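Home | Guides | Downloads | Glossary | Contact

Section 4: Setting up a local polling-day log

This section covers the Protenach log for people watching a council or regional election from outside the count. Read section 3 first if you haven't been accredited. The log will not tell you whether an election was fair. It tells you what was written down, by whom and at what time, and plenty of reports have been ruined by people who forgot the difference.

Before you start

You need the station list from the electoral office, the printed one if you can get it. The list on the Wongsuwan district website has been wrong at two elections running. In December it showed 123 stations, and 13 of those had been merged or moved by the time anyone came to vote. Check the date on any list you are handed, and ask who last changed it.

4.1 Creating the log

1. Open a new log and give it the name of the district. Do not use the name of a party or a candidate, even as a joke among the team. Logs get passed on.

2. Enter each station from the printed list. Import works, but it drops accents and sometimes runs two short addresses together. If you import, read every line afterwards against the paper.

3. Set the opening and closing times by hand. The default times come from the last national vote and are wrong for most local ones.

4. Add your observers. Each one gets a number. Names are kept on a separate sheet, which stays with the team leader.

5. Lock the station list. After this, any change is stored with the time and the number of the person who made it.

Note: Locking does not stop a change being made. The earlier manual said that it did, and Surachet Khamphan spent a good part of an evening in Coltska finding out otherwise.

4.2 Recording what is seen

6. Write each entry as a plain statement. "Queue outside the door at 11.15, doors shut" is useful. "Voters being kept out" is a guess about somebody's motives and should go in the comments box, if it goes anywhere.

7. Mark the source of every entry as SEEN, TOLD or READ. SEEN means the observer was standing there. A message from a cousin who was standing there is TOLD.

8. Do not fill in a blank hour from memory. Leave it blank. Reviewers are used to gaps and far more worried by a log that has none.
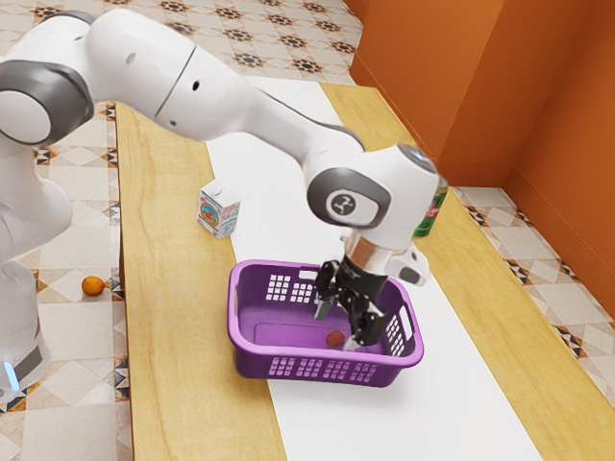

9. When a party agent offers you figures, write them down as TOLD and ask to see the signed sheet. Agents from every side will say their own count is the reliable one. Some of them may be right.

Caution: Never photograph a marked ballot paper, even if an official says you may. The official may not know the rule, and you are the one who will be asked about it later.

4.3 Turnout figures

10. Enter turnout only from the sheet posted at the station. Hourly figures read out over the phone are often rounded, and the rounding tends to favour whoever is doing the reading.

11. Compare each figure with the number of registered voters. The log puts a red mark beside any station above the limit you set. We do not suggest a limit. The one in the Fonex version was 47 per cent, chosen for reasons that were never written down, and it flagged 17 perfectly ordinary stations.

12. Look at each red mark yourself. High turnout at a small village station may mean fraud, a popular local candidate or a typing slip. The log can't tell which, and neither can you from a desk.

Note: The "confidence score" at the top of the results page counts completed boxes. It says nothing about whether what's in them is true. Please don't quote it to journalists. You can hide it under Settings, then Display.

4.4 Closing the log

13. Wait until the last observer has reported or has been marked as missing.

14. Print two copies and sign both. Keep one away from the office.

15. Export the file and open the export on a different computer. If the totals differ from the printed copy, go by the print and report the fault.

Steps for handling complaints are in section 5.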